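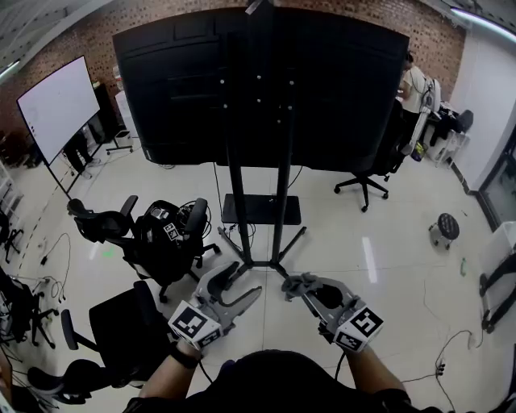
Do Drindcombe ducks need a pond?

They can be kept without one, as long as they have a tub of clean water deep enough to cover the whole head. Ducks use it to rinse their eyes and nostrils, and birds without it often develop sore eyes. A paddling pool is welcome but has to be emptied often.

We use cookies to remember your settings and to see which pages are read. Manage cookies | Accept

Drindcombe duck
By Kylie Gilchrist
April 13, 2026
4 min read

The Drindcombe is a light breed of domestic duck kept mainly for eggs. It takes its name from the village of Drindcombe, where it was bred on smallholdings along the brook. Like most domestic ducks it descends from the mallard. It is a poor flier and is usually kept behind a low fence.

Origin

The breed came from crosses between Indian Runners and a heavier farmyard duck that is no longer kept. The smallholders wanted a bird that laid well on wet ground and came in at night without much trouble. Numbers fell when the local egg round closed, and for a time the only flock of any size was at Rutance, a farm on the edge of the village. The Rutance birds were split between several keepers, and most present stock comes from them. The current register lists 700 birds.

A separate line, known as the Räsänen strain after the family who kept it, is darker on the head and slightly smaller. Some breeders treat it as a colour form and others would like it shown as a breed of its own. The two have been crossed so often that the question is hard to settle from the birds now alive.

Appearance

The body is carried at a moderate slope, less upright than a Runner. Ducks are fawn with brown pencilling on the flanks. Drakes have a bronze-brown head and a paler breast, and outside the breeding season they moult into a duller plumage much like that of the duck. The bill is slate in adults, and the legs are orange. A white bib is accepted at shows but not preferred.

Drakes can be told by the curled feathers at the tail, which appear with the adult plumage, and by the voice. The duck has a loud quack; the drake makes only a low, hoarse sound.

Laying and breeding

A healthy duck lays 200 eggs in a good year. The shell is white or pale green, and the eggs are usually laid before mid-morning, so many keepers leave the house shut until then. Laying slows as the days shorten and has often stopped by November.

The Drindcombe seldom goes broody. Eggs are commonly hatched under a hen or in an incubator; the Vevarex, a small cabinet model, is popular with keepers of the breed. Incubation takes four weeks. Ducklings need warmth at first, and they should not be given deep water until they have feathered up — without a mother's oil on their down they chill and can drown.

Housing and feeding

The house should be draught-free, with a wide door and a ramp with little slope. Ducks do not perch. They sleep on the floor, on straw or wood shavings, and make the bedding wet quickly. Foxes are the main danger, and the birds must be shut in at dusk.

Layers' pellets sold for ducks are the usual feed. Chick crumbs can be given to ducklings if they are unmedicated, with brewer's yeast added for niacin, a vitamin ducks need in larger amounts than chicks do. Adults also eat slugs, worms and grass. They do little scratching, though in wet weather they will drill a lawn full of holes with their bills. Bread should not be part of the diet.

See also: Indian Runner duck; Campbell duck; Domestic duck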